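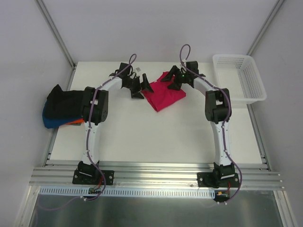
What an open day owes its visitors

Institutions that invite the public to see their machines at work take on a duty which is easily overlooked. Visitors give up a morning, often after a long journey, and are entitled to leave with an accurate idea of what the machines can do. The open day held at the Zeder training centre on 11 January 2020 met that duty better than most, and it is worth setting out where it succeeded and where it fell short.

The demonstration concerned the handling of cloth. Two arms, working side by side at a white table, were given garments to flatten, fold and place on a pile. To anyone who has folded a shirt while talking on the telephone this will seem a modest ambition. Cloth, however, has no fixed shape. It slips, doubles over and hides its own corners, and a machine that can place a metal part without fault for months may be defeated by a sleeve. The organisers were right to choose a task which every person present had done at home and could therefore judge.

They were also right to leave the failures in. Over the course of the day the arms attempted 70 folds, of which 42 were accepted by the staff at the table. The figures were written on a board by the door and brought up to date after each attempt. Several visitors were heard to express disappointment. This writer takes the opposite view: a polished film shown in the entrance hall would have told the public a great deal less.

Kristýna Mikuš, who led the sessions, answered questions while the arms were moving and did not hurry past the awkward ones. Asked when such equipment might be found in hospital laundries, she replied that she did not know. That answer should be heard more often at events of this kind.

Two criticisms must be made. The first is that the talk given by Zundex, which supplied part of the funding, spoke of work being "released" by automation. The word needs explaining to an audience that included laundry staff from the Mengal district, and no explanation was given. People whose wages depend on folding linen should be told plainly what is planned, and by whom.

The second concerns access. The centre received 761 requests for places and admitted groups of 21, each for a short period. Safety requires limits — no one would dispute that — but a second day in September has been proposed, and the centre should agree to it. Places ought to be kept for those whose trades are most likely to be affected, and the score should again be left on the board for all to read.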